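The gold tooth my grandfather kept

July 16, 2018
By Bahman Ranjbar

In my grandfather's town, a gold cap on a front tooth used to mean a man had finished his first season at the Protar mill. The tooth under it was usually healthy. His cost 300 in the old money, paid over 12 months to a dentist named Nikolovski.

Men born later mostly skipped it. My father did – he said it made passport photos look odd.
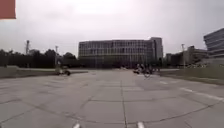 What happened to the caps

Some were buried with their owners. Others were melted down for wedding rings, and a jeweler in Anitz told me in June that he still gets one or two a year. My grandfather had his taken out at 80 and kept it in a matchbox. My aunt has the matchbox now, and she won't sell it.

Last updated: July 2018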